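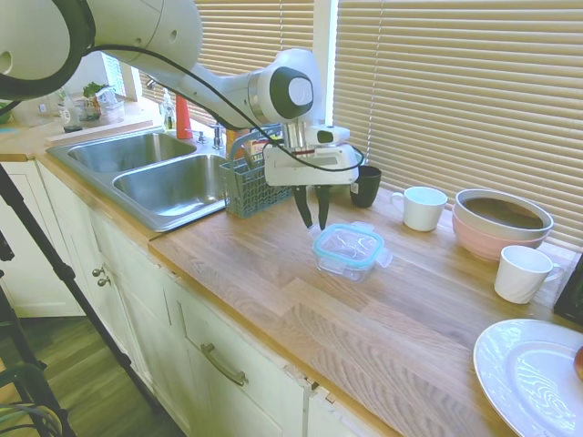
Home Syllabus Notes Readings Office Hours

Motorsport Event Operations
Notes for Unit 4: Tires, fuel, and the art of stopping

Last unit we left our imaginary endurance team on the grid with a fast car and no plan, a condition more common than the brochures suggest. This unit is about the plan. Bring a pencil. You will be erasing.

1. Why a car stops at all

A race car stops because it's out of fuel, because its tires have given up, or because the driver has found something solid. We can schedule the first two. The third goes under "contingencies" and is Stamatia Chrysikopoulos's department (see her notes for Unit 6, which are better illustrated than mine).

The number that governs everything is stint length, meaning how many laps you can run before one of those things forces you in. Fuel gives you a hard limit. Tires give you a soft one: the car will keep going, just slower, while the driver says things on the radio that we won't be transcribing.

2. Degradation

A tire loses pace as it wears and as it overheats. These are separate problems and students mix them up every May in the final. Wear is permanent. Overheating can sometimes be nursed back by a few gentle laps, if you can persuade a racing driver to do a few gentle laps.

For the homework we assume a straight line, so each lap costs the same extra time as the lap before. Real tires behave until they don't, and the point where the line bends sharply upward is called the cliff. Teams talk about it the way sailors used to talk about the edge of the map.

3. The undercut

You are stuck behind a slower car. You pit first, get fresh tires, and drive very quickly while your rival circulates on old ones. When the rival stops, you're ahead. It works best where new tires warm up fast and the pit lane is short.

The overcut is the reverse: stay out, enjoy the clear air, and hope the other car struggles on cold rubber. It's a respectable strategy. It is also what people claim they were doing when they forgot to call the driver in.

4. Worked case: Drostow

The Drostow race is 320 laps on a short, bumpy circuit. Katsaros Racing planned to stop as late as possible each time. Zeltard split its early stints unevenly, mostly to stay out of traffic. When the safety car appeared with 2 laps left in Zeltard's stint, it pitted almost for free. Katsaros had stopped on the previous lap and paid full price.

Was Zeltard clever or lucky? Kosmas Sfakianakis, who set this case originally, gave credit for either answer if the arithmetic held up. I have kept his policy and his spelling of "Zeltard," which took some defending.

5. For next time

Read the Balaslow timing sheets. There are about 900 lines and you may skip the warm-up session. Find one stop you would have moved and show what it gains or loses, in seconds. "It felt late" is a fan's answer and will be marked as one.

Calculators are fine in the quiz. Pit boards are not, whatever happened last year.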